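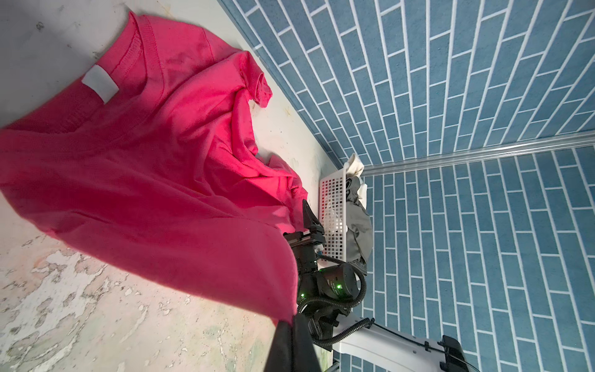

접수번호: 241
접수 구분: 작업 기준 준수 / 의류 취급
접수 요일: 수요일
요청자: Kaj Skov (Skundwood 현장운영팀)
담당자: Hanne Brøndum (Revance 기술지원팀)
대상 작업: 의류 파지 및 정리, 티셔츠류
우선순위: 2
상태: 조건부 종결

1. 접수 내용

당 현장에서 운용 중인 의류 정리 작업과 관련하여 작업 기준서의 해석을 요청드립니다. 기준서 제4항은 "의류의 파지는 밑단 또는 소매 끝단에서 개시한다"고 규정하고 있으나, 실제 운용 기록에는 넥라인 부근에서 파지를 개시한 사례가 반복하여 확인됩니다. 해당 사례를 기준 위반으로 분류하여야 하는지, 또는 예외로 인정할 수 있는지 회신하여 주시기 바랍니다. 아울러 작업면의 청결 기준과 벽면 이격 기준에 대해서도 현장 담당자 간 해석이 일치하지 않으므로 함께 검토를 요청드립니다.

2. 1차 회신 (기술지원팀)

문의하신 내용을 확인하였습니다. 제4항은 의류가 펼쳐진 상태로 투입되는 경우를 전제로 작성된 조항입니다. 구겨진 상태로 투입된 의류에 대해서는 제4항의 부속 지침이 우선 적용되며, 부속 지침은 다음과 같이 정하고 있습니다.

가. 밑단의 위치를 식별할 수 없는 경우, 식별이 가능한 봉제선 가운데 가장 가까운 지점을 임시 파지점으로 할 수 있다.
나. 임시 파지점이 넥라인인 경우, 골지 부분을 한쪽으로만 당기는 동작은 금지한다.
다. 임시 파지는 의류를 재배치하기 위한 목적으로 한정하며, 접기 동작으로 바로 이어서는 아니 된다.

따라서 넥라인 부근에서 파지를 개시하였다는 사실만으로는 위반으로 분류하지 않습니다. 위반 여부는 파지 이후의 동작이 나목과 다목을 충족하는지에 따라 판단하여 주십시오.

3. 추가 자료 요청 및 현장 회신

기술지원팀은 그리퍼 손가락이 원단에 접촉하는 시점의 기록과 당시의 작업면 상태에 관한 자료를 요청하였으며, 현장운영팀은 이를 제출하였습니다.

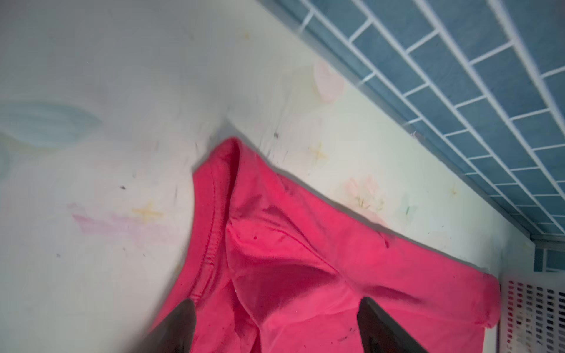 현장운영팀의 의견은 다음과 같습니다. 의류가 구겨진 채 놓이면 칼라 부분이 접힌 가장자리처럼 인식되어 밑단과 혼동될 우려가 있습니다. 또한 원단과 작업면에 작은 보풀과 어두운 색의 이물이 남아 있어, 제7항의 "작업 개시 전 작업면을 청소한다"는 규정이 의류 표면의 이물까지 포함하는지 명확하지 않습니다.

4. 2차 회신 (기술지원팀)

제7항의 적용 범위는 작업면에 한정됩니다. 다만 작업면에 머리카락, 보풀 또는 부스러기가 확인되는 경우에는 의류를 치우고 청소한 후 작업을 재개하여야 합니다. 의류 표면의 이물은 작업 중단 사유에 해당하지 않으며, 작업 기록의 비고란에 기재하는 것으로 충분합니다.

무늬가 인쇄된 작업면의 사용에 대해서는 별도의 금지 규정이 없습니다. 그러나 옅은 색의 인쇄 무늬는 육안 점검 시 이물과 혼동될 수 있으므로, 점검자는 동일한 위치를 두 차례 확인하는 것을 권고합니다.

벽면 이격 기준(제9항)은 그리퍼와 손목부뿐 아니라 외부로 노출된 케이블에도 적용됩니다. 타일 벽에 인접한 작업면에서는 이동 경로 설정 시 케이블이 그리는 곡선의 바깥쪽을 기준으로 여유를 산정하여 주십시오. 세탁물 바구니를 벽 모서리에 두는 것은 허용되나, 바구니가 의류를 들어 올리는 경로와 겹쳐서는 아니 됩니다.

5. 들어 올림 동작에 관한 검토

현장운영팀은 원단의 일부를 집어 당길 때 생기는 원뿔형 주름이 제5항의 "과도한 인장"에 해당하는지 추가로 문의하였습니다.
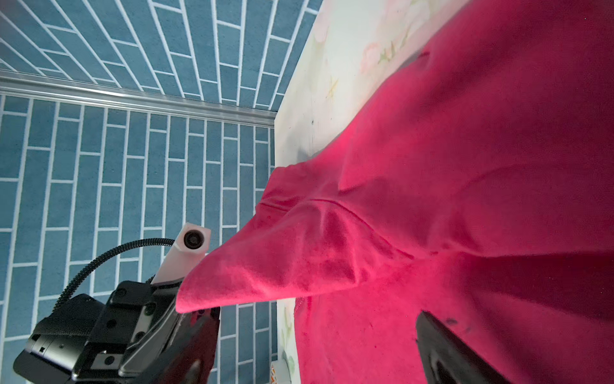

사진 제공: Skundwood 현장운영팀

원뿔형 주름의 발생 자체는 과도한 인장으로 보지 않습니다. 한 지점을 파지하여 들어 올리는 경우 주변 원단이 모이는 것은 통상적인 현상입니다. 제5항은 봉제선이 파지점을 향하여 직선으로 팽팽해진 상태가 유지되는 경우에 적용됩니다. 봉제선이 곡선을 유지하고 있다면 동작을 계속할 수 있습니다. 정지 화면만으로는 인장의 지속 여부를 판정할 수 없으므로, 판정 시에는 반드시 해당 구간의 동작 기록을 함께 열람하여 주시기 바랍니다.

6. 조치 사항

- 넥라인 파지 사례는 "위반"에서 "임시 파지"로 재분류하고, 후속 동작을 개별 확인한다. (현장운영팀)
- 작업 개시 전 점검표에 작업면 이물 확인란을 추가한다. (현장운영팀)
- 제4항 본문에 부속 지침의 참조 표시를 추가한다. (기술지원팀)
- Zetitard 기록 관리 화면의 분류 항목에 "임시 파지"를 신설한다. (기술지원팀)

7. 종결 의견

요청자는 제4항, 제5항 및 제7항의 해석에 동의하였습니다. 제9항의 케이블 여유 기준은 Hafþórsson 측 설비 담당자의 확인이 남아 있어 본 건은 조건부로 종결하며, 확인 결과는 관련 접수 건 115에 등록합니다. 개정 문안은 3월 중 배포 예정이며, 배포 전까지는 본 회신의 해석을 적용하여 주시기 바랍니다.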